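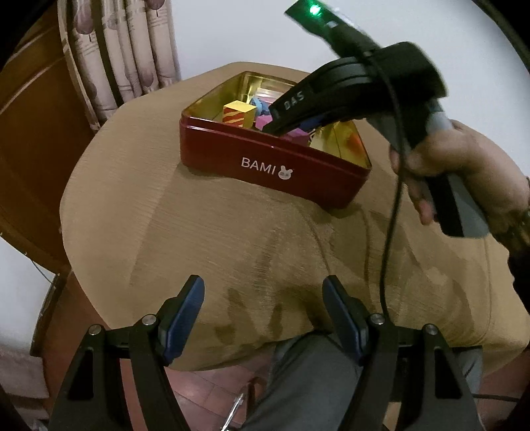 *Figure 1. Hand-held gripper over the red tin, with the cable hanging down across the cloth.*

# Lost jaw readings on the hand-held grippers

Benjie Dimaculangan and Ciarán Breathnach
Second-year project report, Plitthorpe, February 2022

## What we set out to do

The project was to record people picking small objects out of a tin with a pair of hand-held grippers, and to use the recordings to train a pick-and-place program for the arm in the lab. Each recording, or take, is one attempt at one object. A take holds the video from the grippers and a reading of how far the jaws are open.

We made 789 takes. When we checked them, 63 had to be thrown out. Six of those were our own mistakes, such as starting the recording after the object had already been lifted. The other 57 had the same fault, and it is the subject of this report. That left 726 takes we could use.

## The fault

In the bad takes the jaw reading froze partway through. The video carried on as normal, so on screen the jaws closed on an object while the reading said they were still open. In most of these takes the reading came back before the end. In a few it never did.

We didn't notice while recording. The gripper has a green light on it and we had been treating the light as a sign that everything was working. Ciarán later pulled the jaw sensor plug out on purpose and the light stayed green. It only shows that the gripper has power. The setup notes don't say this, and we should have tested it on the first day.

The logging program, Pascual, didn't help either. If no new jaw reading arrives it writes the last one again and gives no warning. A frozen reading therefore looks the same in the file as a hand holding still.

## Finding the cause

Our first guess was the software. Benjie spent two sessions on the Pascual settings, changed how often it saved, and then reinstalled it. The fault came back each time.

We then listed the bad takes by which object was being picked up. Nearly all of them were for objects at the back or the left of the tin. Benjie is right-handed and stood to the right of the table for all of these, so his arm was at full reach. The cable leaves the top of the gripper in a loop and goes down onto the tablecloth, and at full reach the loop pulled tight.

To test this we left the gripper on the table with the jaws closed and pulled gently on the cable in different directions while watching the reading:

- Pulled straight back along the handle: no effect.
- Pulled down: no effect on most tries, froze once.
- Pulled sideways and down together: froze nearly every time.

With the cover off, the sensor plug could be rocked in its socket by hand. It is a push-fit plug with no latch, and nothing inside the housing held the cable, so any pull went straight to the plug. The cable was a Wumen spare that Ciarán had fitted in July after the first one was damaged. The original had a moulded collar that gripped the housing. The spare doesn't, and we hadn't seen the difference as a problem.

## The safety side

Losing data was a nuisance, but there was a second problem. We had planned to let the lab arm copy the gripper live in the last part of the project. With the reading stuck at "open", the arm's jaws would have stayed open whatever the person did, and dropped whatever they were carrying. With it stuck at "closed", they would have kept hold when the person tried to let go. The arm has a stop button, but its own software would have had no reason to stop.

We had not started that part when we found the fault, so nothing was dropped and nobody was hurt. We have put it off until the changes below have been tested properly.

## What we changed

1. A Wevon cable clamp now holds the cable to the housing, with a small loop of slack on the inside.
2. We wrote a check that runs after each take. It compares the jaw reading with the video and marks the take if one moves and the other doesn't.
3. The tin is turned between takes so that no object needs a full reach.
4. Pascual now leaves a gap in the file when a reading is missing — this was a setting all along, switched off by default.

We repeated the pull test with the clamp on and could not make the reading freeze in any direction. The check in item 2 still marks some good takes by mistake, mainly when the jaws are hidden behind the side of the tin. These have to be looked at by hand, and it is slow.

## Still to do

The other gripper of the pair has the same kind of spare cable and has not been clamped yet. It gave no bad takes, but it was mostly held still, so that doesn't tell us much. Ciarán will fit the second clamp and run the same pull test before any more recording.

The live link to the arm also needs a time limit, so that the arm stops if no new jaw reading comes in. Benjie has a first version of this, tested only with the arm switched off.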